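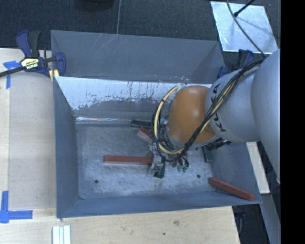 The gauge at Randstead read 22 feet when Keerthana Chettiar logged it at 3 a.m. The limit was 13 over datum, and datum had been moved in December — by whom, the logbook did not record.

She phoned Hestville. Lutz Strobel answered on the second ring.

"Open the Harms gate," she said.

"Harms floods 400 acres."

"I have the survey."

"Your house is on the survey."

She checked the sheet. Parcel nine, lower left, one dwelling, one well. The contour ran through the kitchen.

"Reading is confirmed," she said. "Open it."

He asked her to repeat the order for the record. She repeated it, wrote down the time, and went back out to the gauge with the lamp.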